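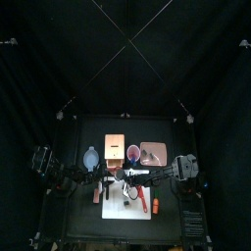 Home Guides Accounts Rates Help Contact

How to read a bank's loan portfolio note and work out the provision rate

A bank's quarterly statement usually gives one figure for loans in its summary and several others in the notes. They differ by the amount the bank has set aside for loans it does not expect to collect in full. The steps below use a set of figures from Sabbagh Savings, a small lender with a head office in Zatumcombe. All amounts are in millions of dollars.

What you need

The full financial statements, including the notes. The press release is not enough. A spreadsheet helps but a calculator will do.

Step 1. Find gross loans

Go to the note titled "Loans and advances to customers." Look for the line before any deduction. At Sabbagh the line reads 3,607. This is what customers owe the bank, including interest already charged and not yet paid. Some banks show that interest on its own line. If so, add it back before going on, and do the same for every period you compare.

Step 2. Find the provisions

In the same note, look for "allowance," "provision" or "expected credit losses." Sabbagh reports 325. Use the balance at the period end, taken from the balance sheet note. The income statement carries a line with a similar name, but that is the charge for the period and will normally be a different number. Mixing the two is the most common error in this calculation.

Step 3. Calculate net loans

Subtract the provisions from gross loans.

3,607 - 325 = 3,282

Check the result against the loans line on the face of the balance sheet. The two should match. If they do not, look for unearned interest or suspended interest, which some banks also deduct. Sabbagh deducts neither.

Step 4. Find the impaired loans

Under current reporting rules, loans are split into three stages. Stage 3 holds loans that are already impaired. Sabbagh shows 585 in this stage. Older statements use "non-performing" in place of Stage 3. The two terms are close but do not always cover the same loans, so read the definition before you put them in one table.

Step 5. Calculate the impaired loan ratio

Divide impaired loans by gross loans.

585 / 3,607 = 16.2%

Use gross loans on the bottom. Dividing by net loans gives 17.8%, and a reader will not be able to compare it with the ratios other banks publish.

Step 6. Calculate coverage

Divide total provisions by impaired loans.

325 / 585 = 55.6%

This is total coverage. It includes provisions held against Stage 1 and Stage 2 loans. For Stage 3 coverage, use only the provisions assigned to that stage, found in the table of movements between stages. Label the figure clearly - the two versions can be far apart.

Step 7. Compare periods

Repeat steps 1 to 6 for the prior year end. A falling impaired ratio can come from repayments, from write-offs or from growth in new lending. The movement table shows write-offs separately. A large write-off reduces impaired loans and provisions by the same amount, and coverage changes even though no cash has come in.

Notes on format

Stemik, the spreadsheet add-in, reads numbers in parentheses as negative. Provisions are often printed that way, so in step 3 add the cell instead of subtracting it. Files exported from Dritik store amounts in thousands. Divide by 1,000 before entering them.

Round only at the end. Keep one decimal place for ratios.

Figures in this guide are as of 31 March 2019 and were not restated.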